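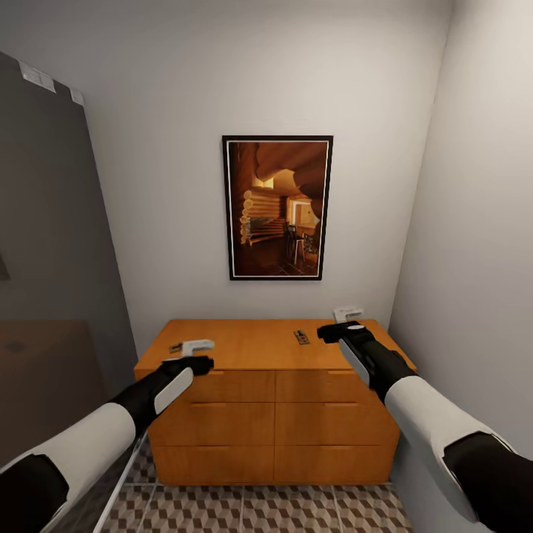
The Urno trial, bedroom chest or bathroom storage, take your pick. Simulated.

Urno wants 236 a month to tidy my home with two arms and four white fingers. Before anyone signs, the firm lets you watch the thing at work in a rendered flat, and I spent an evening in November doing so. The arms hover over a dresser with great tact. I have had plumbers like that. 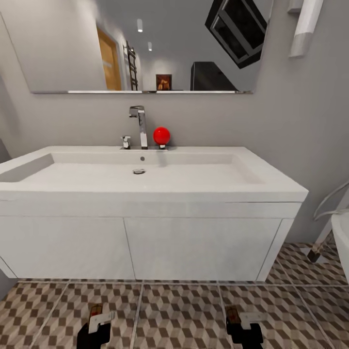
At the basin, grippers open. The red ball is by the tap.

My quarrel is with the brochure. It promises 776 household tasks, and I can't think of 20 I'd pay for. Kikach, the cheaper rival, promises fewer and charges 4000 up front, so at least you know when the hurting stops.

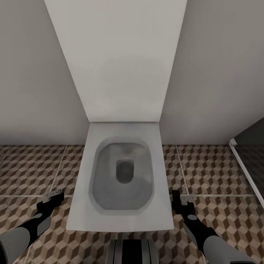 The toilet, lid up, with an arm on either side.

I would hand over this job tomorrow - and the bowl could do with it. But a demo costs Urno no bleach. Let them send the arms round to my bathroom for a month, where the floor is lino and the door sticks, and then we can talk about 236.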